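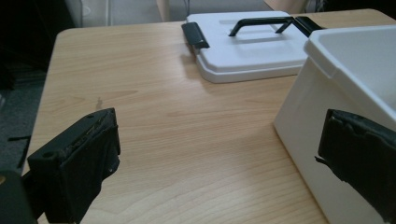 Loretta Haverford wrote in to say that she gave up on lidded boxes years ago, that the lids go missing by March every single year, and that she would like to hear from anyone who has kept a set together. Well, Loretta, I have, more or less! My system is a plain one. When I sort a box I lay its lid on the same table, handle up, and I don't carry it off to another room, however tempting the countertop looks.

Before anything goes back in, I check that both clips still move freely and wipe around the rim, where crumbs and dust like to settle - a damp cloth is plenty.

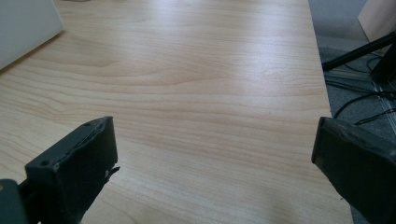 Then I give myself a good clear stretch of table to sort on, and I keep it clear, which is harder than it sounds in my house. Buttons, batteries and birthday candles each get a little pile, and anything I can't name goes in an envelope until spring. Do write and tell me how yours turns out.

Search this site Go

Recent items
Mending basket night at Aguiar Hall
Labels that stay stuck
Swap shelf: 200 jars looking for homes

© 2018 Kimier Household Newsletter | Contact us | Back to top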